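Jamer 4 review: clever grasp planner, muddled everything else

Jamer is the piece of software that is meant to turn hand-held gripper recordings into something a robot arm can replay. You record somebody picking things up with the tool, load the session, and it marks each grasp, guesses what was grasped and writes a plan. I used version 4 through most of May, on a workstation that already runs Itlow for control, and I went in doubtful because version 3 cost me a lot of evenings.

Installation is better. It found the camera calibration at the first attempt and the import screen now shows dropped images before you commit, where the old one hid them in a log. Playback is smooth at 60 images a second.

The grasp detection is the part the company likes to talk about, so I gave it household clutter. Its own sample sessions all use mugs and blocks on plain tables, and I don't think those prove much. Soft, pale, thin things are where these tools usually come unstuck. 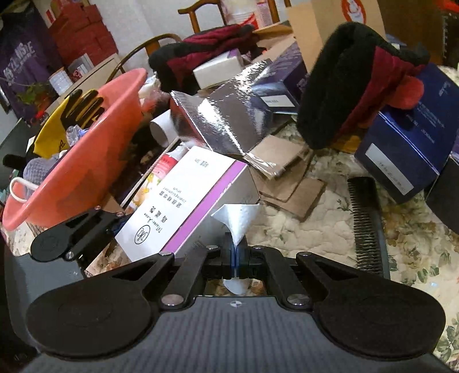
Tissue in the jaws, patterned cloth beyond. Jamer marked the grasp as closed but labelled it "background".

I'll give it credit for the jaw state. It read open and closed properly on nearly everything I loaded, including the thin stuff. The labels are another matter. A crumpled tissue was background, a plastic comb went in as "cable", and crumpled foil came up as two separate objects that swapped names whenever I scrubbed back and forth. You can correct all this by hand, but corrections don't carry over to the next session, so you'll be typing "tissue" again tomorrow.

Then there is the planner. It draws a tidy path and gives it a confidence score out of 100. Below 60 it refuses to export. Fine, except that the score seems to depend mostly on how smooth the recorded hand motion was. A slow, steady reach for the wrong box passed. A quick, correct one failed. I asked support what goes into the number and was sent a link to the page I had just read.

Export to Itlow works. Export to Okon writes the joint limits in the wrong order unless you tick a box called "legacy", which sits two menus down and is off by default. Check that before you let anything move.

The obvious rival is Esteban, which has an uglier timeline and slower import but remembers your labels. I've gone back to it for sorting sessions and kept Jamer for finding the moments when the jaws close. That is a narrow job for a full licence, and I won't be renewing unless the labels start to stick.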